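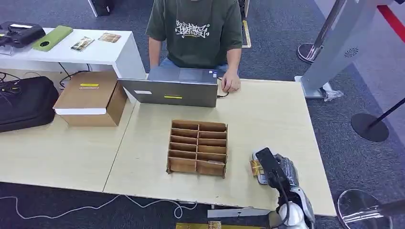 I've had the Narkari hand bolted to our arm for 30 days now, long enough to have opinions, and I've got plenty! Before this we ran the Gremine two-finger gripper for everything, so that's what I kept comparing it to.

First the good stuff. Phones! The Gremine always wanted to squeeze a phone by its long edges, and if the thing was lying flat you could forget it. With the Narkari the fingers curl in and the thumb comes across, and out of 104 picks from a flat table I got 90 clean ones (the Gremine managed 80 on the same table, after I'd cheated a bit by propping things up). The divider tray is harder. The slots are narrow, the knuckles are fat, and I ended up coming in at a slant every single time.

The wrist camera is where I got grumpy. I love having the fingers in view, but with the arm tucked in, the silver tube of the forearm takes up a huge chunk of the picture and you're left steering by whatever peeks out past it.

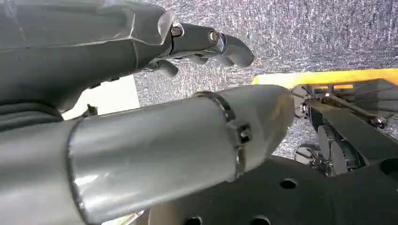 Nektarios Xenos wrote to me that he'd had the same trouble and fixed it by tipping the camera mount outward one notch, though he then lost sight of the thumb whenever he closed the hand. I tried it, and yep, same here. I put it back and now lean on the head camera for the approach, which is slower to set up but at least shows me the whole table, tray and laptop and all. 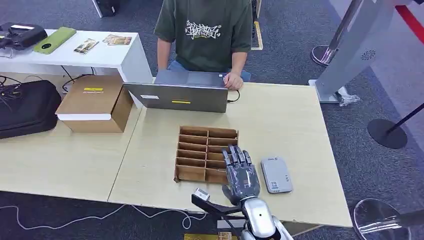
Switching between the two views is easy enough in the Plonlow controller, one button, and I haven't had it freeze on me since the July update. What I'd still like is a slimmer set of fingertips. Xaba sells some, but they don't fit this hand without filing, and I'm not taking a file to something I'm still paying off. So the Narkari stays on the arm, and the Gremine goes back in the drawer until I have boxes to move.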